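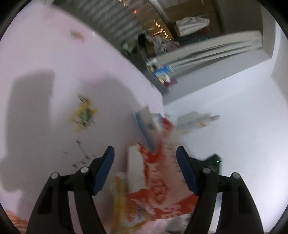

Release and Drop Events in Hand-Held Gripper Work

3 Apr 2022
By Elínborg Egilsson

A release event is the moment in a recorded handling task when the fingers of a gripper no longer hold the object. In written practice for hand-held grippers, the term covers both a planned release, in which the operator sets an item down, and a drop, in which the item leaves the fingers without support. The two are logged separately. A box in mid-air between open fingers is logged as unsupported, whatever the operator intended.

Background

Early task sheets recorded only whether an item had reached its target. The Jenda handling rules, first issued in October, added a separate entry for the state of the item at release. The Domański revision kept this entry and set out three states: held, supported and unsupported. A review of 1,516 recorded tasks under the revised rules found 234 in which the state at release had been entered wrongly. Most of the errors concerned light cardboard packages.

Finger and pad condition

The rules require both finger pads to be checked before each session. Pads must face each other squarely when the fingers are open, and the pivot screws must be seated and free of play. Pads with a smooth or shiny surface may be used if they pass the grip test, in which a closed box is held for 3 seconds at arm's length. Crumbs and dust on the work surface are to be wiped away between tasks, as they can transfer to the pads and lower their grip.

Work in furnished rooms

Home and office settings are allowed. The operator clears a landing area beside the table wherever items may fall. Bottles and electronic devices are moved out of this area before work begins. String lights, curtains and shelving may stay in place. The operator's own shadow on the table is accepted, provided the item can still be made out.

Labeling

A blurred item is labeled by its general type, such as "box" or "package." Printed text that cannot be read is left blank and is never filled in from memory. Where two items move at once, each receives its own entry. Under the Grokden variant of the rules, a session is limited to 200 tasks, after which the pads are checked again.

Comments

Cameron MacLeish: Does the pad check apply after every drop, or only at the start of the session? Our copy of the Domański text can be read both ways.

Elínborg Egilsson: At the start, and again after any drop in which the item struck a finger.

gametov_user: We still use the older sheet with two states. Is there a conversion table anywhere?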